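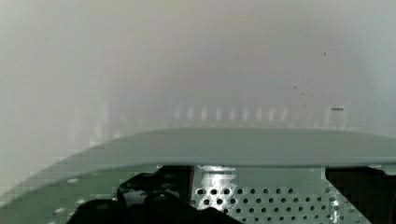 Pale grey-green against off-white, the colours used at the Praltora workshop.

The woman who runs the repair benches at Praltora chose the colours herself. She had the place repainted in May, after 11 years of dark blue.

"You lose things against dark blue," she says. "Small screws, mostly. On a pale background you spot them."

The workshop took in 568 household items last year, most of them lamps, radios and kitchen scales. Of those, 228 were sent on for parts. She would like that figure to come down, but spares are hard to find for anything over 200 pounds new, and harder for the cheap stuff.

She starts at seven in the morning and wipes everything down before she opens a single box. Marks don't bother her much. "White shows every speck - I knew that when I picked it."

The grey-green came from a tin left over from another job. She liked it and ordered more from Rolland, the paint shop two doors along.

Next she wants better shelving at the back. The quote was 3,614 pounds, and she is still thinking about it.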